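Flonura Set-Up Guide, Section 4: Getting the robot ready for a load of laundry
24 March 2019 | by Ward Leemans
Shares 50 | Comments 9

By now you've done Section 3, so the arms move when you tell them to and the hands open and close without that grinding noise. Good! Now we get to the part everyone writes to me for, which is the washing machine.

I'll give you my opinion first so you know what you're signing up for. Can a robot do your laundry yet? Mine can do pieces of it, on a good day, with me standing there. It can pull a small thing out of a drum and put it somewhere. It can carry a towel a short distance. It can't look at a heap and tell you what's a sleeve and what's a pillowcase, and if a sock sticks to the inside of the drum it will happily report that the drum is clear. If you need clean shirts by tonight, do them yourself and run this section on the weekend.

4.1 Before you start

You'll need the robot, the Dralden controller with the laundry tasks loaded, a front loader, a basket with a low rim and a shallow tray for small items. I tried a top loader in June and gave up after an afternoon. The arms have to go up, over and down, and the elbow joints hate it.

1. Clear the floor in front of the machine. Everything, including the bath mat. I lost a whole evening to a bath mat.

2. Open the washer door as far as it goes and check that it stays there. If it drifts back, hold it with a strap. The controller learns where the door is once, at the start of a run, and after that it trusts you.

3. Put the robot down low, legs forward, with the washer ahead of it. The drum opening should be inside the green zone on the Dralden screen. If half of it is yellow, move the robot and leave the washer alone (I know, I know, but washers are heavy and the hoses are short).

4. Set the tray on the floor where both hands can reach it. A light-colored tray is fine with dark socks. With white socks, you'll want something darker.

5. Put the basket to one side. It shouldn't block the washer door and it shouldn't be anywhere a forearm has to cross to reach the drum.

CAUTION: Look at the cables on the outside of the forearms before every run. They stand out in a loop, and a loop will catch on a door, a handle or a basket rim if you let it. Move each arm slowly through its full reach by hand and watch the loop the entire time.

4.2 First grips

Start with cloth that's dry and fairly small. I use a gray rag and an old sock. Leave fitted sheets for another year.

6. Lay the cloth half in the tray and half out. The robot finds an edge much more easily when part of the cloth is hanging over something.

7. Run GRIP TEST, right hand. The fingers should spread, come down next to the cloth, and close. Let it try a few times before you touch any settings.

8. Run GRIP TEST, left hand, using something hard and small instead of cloth. You want to see the difference between the two on the force graph. Cloth gives you a lazy curve and a hard object gives you a step.

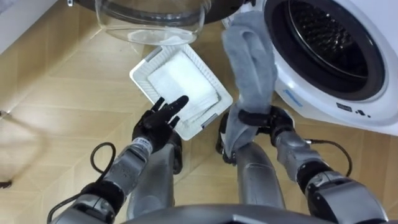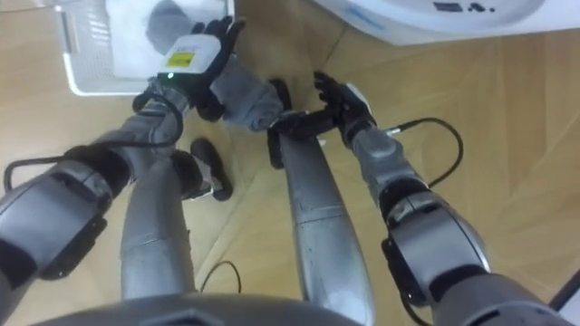
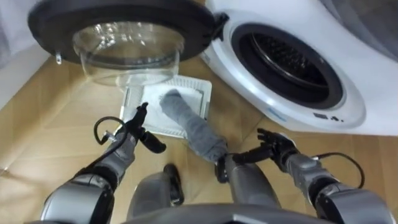

Ward Leemans
Writes and tests the Flonura home guides

9. Compare your own setup with mine. In the first picture the right hand has hold of the cloth and the left is open at the tray, and that's a starting position I like a lot, with one hand busy and one hand free. In the second it's the left hand that's closed, around a little white unit with a yellow label, and the right is reaching in with its fingers open. The basket is up in the corner there.

10. Check where loose cloth ends up. Have a look at the sock in the last picture: the toe is in the tray and the other end is lying over the robot's own leg, at the joint. A long sock will do that in any setup with the legs out front, so get into the habit of checking the joints before you press anything that moves the legs.

CAUTION: Never run a leg movement with cloth on a leg joint. Stop, lift the cloth off by hand, start again. Fingers (yours) come out of the work area before you clear the stop.

NOTE: Keep small parts such as filters and trays out of the cloth pile during practice. To a gripper, mesh is just one more soft thing, and it'll pick up the mesh with the same confidence it picks up a towel. Mine bent one.

4.3 Moving cloth from tray to basket

OK, this is the first bit that looks like a chore. I get a little silly about it every time it works.

11. Choose MOVE, then TRAY TO BASKET. Set the lift height to 40 centimeters. Lower than that and a towel drags along the floor and picks up whatever you didn't sweep.

12. Set the speed to 2. The dial goes higher. Please don't. At higher speeds the cloth swings, the hand camera loses it, and the arm stops in the air looking as if it forgot what it came for.

13. Stand where you can reach the stop button and press START.

14. Watch the release. Cloth hangs on to rubber fingertips, so the hand opens and the towel just stays there. If that happens, turn on SHAKE RELEASE – it's a small wrist wiggle, and it works on cotton more often than on fleece.

15. When the basket step comes up as done, look in the basket. Yes, with your eyes. The controller says done when the hand is open and has moved away. It doesn't know what's in the basket.

If you own the older Arer fingertips, the ones with the smooth pads, you'll have more luck with thin things like handkerchiefs and less with towels. The ribbed pads are the other way around. I keep switching and I keep wishing I hadn't.

4.4 Drum work

Don't try this until 4.3 goes well on several runs in a row.

16. Put one item in the drum, near the front. One!

17. Check the room around the door opening. The hand goes in narrow, fingers together, and comes out wide with cloth hanging from it. The rubber seal is where things snag.

18. Run REACH IN with the force limit on LOW. If the knuckles touch the drum the arm backs out and tries again a little to one side.

19. Add a second item only when the first comes out cleanly. Two items that have been through a spin are usually one item as far as the robot can tell.

CAUTION: The washer must be off and unplugged for all of this. The robot has no idea whether a drum is about to turn.

4.5 How long does it take?

My best run, tray to basket, small items only, was over 50 minutes for what I'd do between the kettle going on and the kettle boiling. I slowed everything down on purpose, and I'd still call that a terrible time. Folding isn't in this guide at all, and people ask me about folding more than anything else. I've seen it do a washcloth. It took its time, the corners were off, and I left it on the shelf like that for a month.

Sorting by color does work, more or less, if the light is even. Sorting by who owns what is your job.

4.6 If something goes wrong

Hand closes on nothing: the cloth is too flat. Pinch it up into a little tent and rerun the grip test.

Arm stops halfway: check the cable loop first, then the light in the room. Sun on a glass door throws bright patches that the camera doesn't like.

Cloth falls outside the basket: move the basket closer, redo step 5 and then run step 11 again.

Screen says DOOR NOT FOUND: you bumped the door. Open it all the way and restart the run from the beginning. Resuming won't fix it.

Go on to Section 5 when you're comfortable with the stop button. You'll be using it a lot with dishes.

Related
Flonura Set-Up Guide, Section 3: Arms, hands and that grinding noise
Flonura Set-Up Guide, Section 5: Dishes, plastic ones first
Updating the Dralden controller without losing your saved positions
Ribbed or smooth? Swapping Arer fingertips
Reader setups: a narrow laundry room in Løken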